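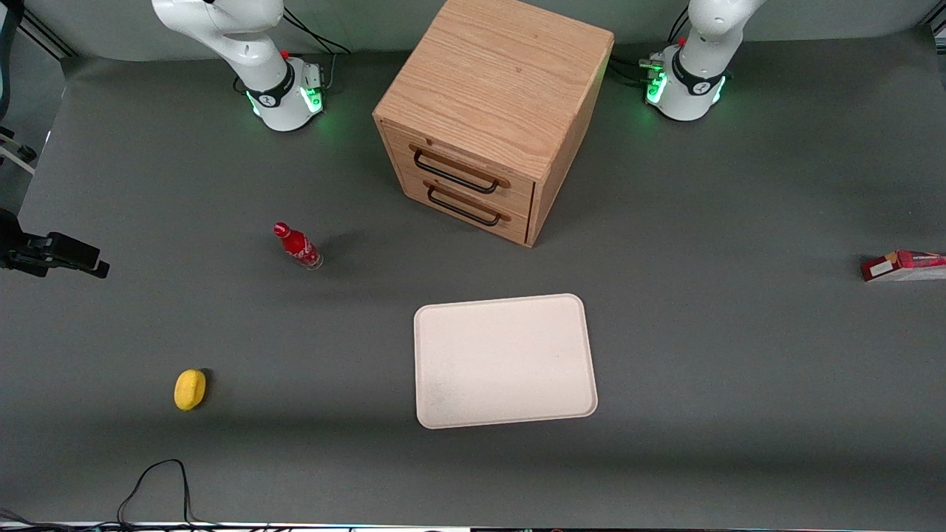
Is the shared storage pilot at Tidholm on track to cut what we spend on off-site records?

Too early to say, and I would be wary of anyone who gives you a firmer reply at this stage. What I can report is what has been moved, what it cost us in staff time, and where the original plan looks weak.

Progress report, Feb 21, 2024
Prepared by Shahnaz Wanigasekara, Records and Facilities

What was promised

The proposal you approved last July said that moving paper files out of the Widberg warehouse and into the basement at Tidholm would pay for itself inside two years. It assumed that most of the boxes could be checked against the old index, that a fair share could be shredded under the retention schedule, and that the rest would fit on the shelving we already own. I wasn't the author of those assumptions and I have had trouble finding the work behind them.

What has been done

We have brought over 1197 boxes. Each one was opened, matched to the index where a match could be found, and given a new label. The labels are holding up and the numbering makes sense. Staff who ask for a file from the moved set now get it the same day, where the warehouse used to take two or three. That is a real gain and I don't want to bury it.

The index is another matter. It was built from the packing slips, and the packing slips were filled in by whoever was closest to the box. We found payroll sheets under "Grounds," and a box marked "Misc. 2" that held signed leases. Every mismatch goes to the department that owns the files — if that department still exists — and we wait. Some have been waiting since the fall.

Shredding

Less than planned. Liyanage, the firm handling destruction, has been prompt and its paperwork is in order. The holdup is on our side. Department heads are reluctant to sign off on anything older than their own time in the job, and I can't say I blame them. The proposal treated sign-off as a formality. I would like to see it treated as a task, with hours set aside for it.

The damp question

I raised this in my first note and was told it had been looked at. The survey on file covers the east side of the basement only. We are using the west side. The meter there has read higher than the storage guidelines allow on 10 mornings since the shelves went in, all of them after heavy rain. Nothing has been damaged that I know of. I have kept the bottom shelves empty as a precaution, and that takes away a good part of the space the savings were based on.

Money

Spending is within the budget, but that figure flatters us. Two temporary staff positions were never filled, so the sorting has been done by permanent staff during regular hours, and their time isn't charged to the project. If it were, we would be over. Meanwhile the Widberg lease has a minimum charge that stays the same until the last box is out. The savings line in the proposal starts from the first month. It should start from the last.

Urden

There has been talk of adding the Urden branch files to the pilot. I would advise against it for now. The branch sent us a sample of its index and it has the same faults as ours, with fewer people left who remember what was packed. The case for adding it seems to be that a bigger project will show bigger savings — I haven't seen numbers that support that.

What I am asking for

A damp survey of the west side before any more boxes come over. A named person in each department with the authority to approve shredding. A corrected savings forecast that counts staff hours and the lease minimum, reviewed by somebody outside this office.

The next batch from Widberg is packed and can be held where it is until the survey is back.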